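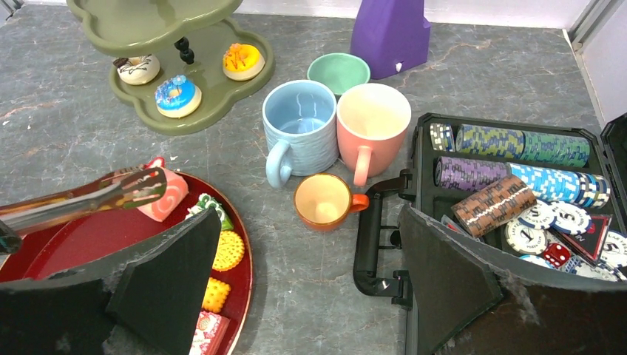
Page 6 of 33

Topic: bakery counter vs. sit-down, what would you pay for rent?

gridow_gal
ok so the Lillau building finally called back. Ground floor, corner, small kitchen. They want 1,762 a month and a three year lease. Thats before trash and water. Thoughts? Have to answer by Friday.

flourpower
Too long. Ask for one year with an option. My first place had a three year and I was stuck paying on it all thru a dead winter.

yu_street_eats
Disagree. Short lease = they bump you the minute you get busy. Saw it happen on Yu Street, almost 1,000 more at renewal.

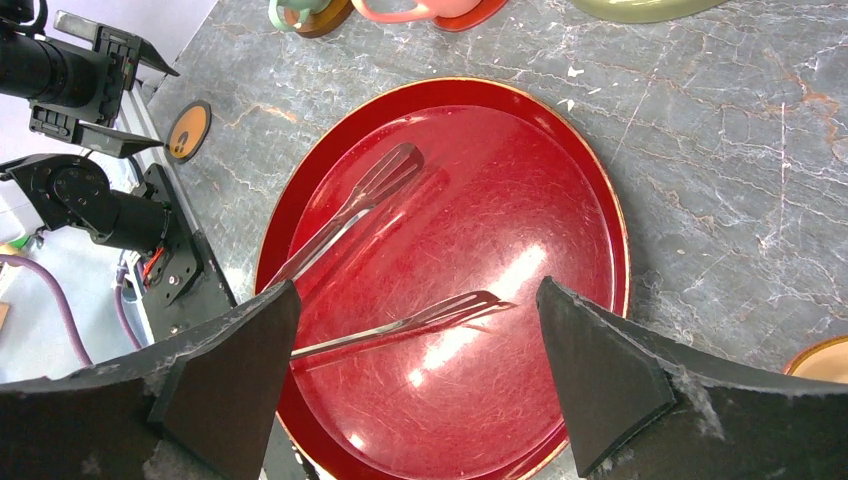 and get the renewal number in writing, now, not later. Also who fixes the hood? Ask.

gridow_gal
Hood is on me apparently. AC too. Hadnt thought about the hood

flourpower
Then 1,762 isn't the real number. Walk.

tuvon
Wouldn't walk over a hood. Get it inspected, ask for a free month. December is slow for landlords, they'll deal. Corner spots don't come up much around there. 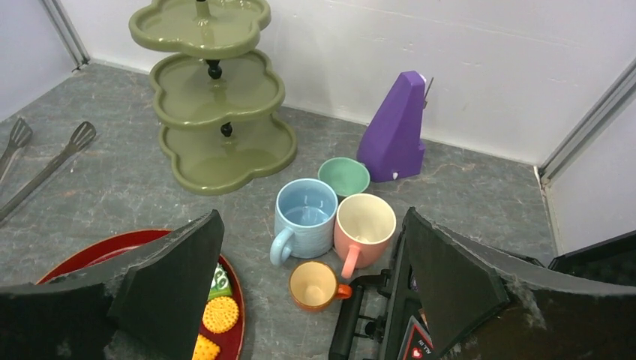 Three-tier stand, olive green

flourpower
still say one year. A free month doesn't pay for a dead compressor

gridow_gal
Going to ask for two years, a free month and they split the AC. Will post what they say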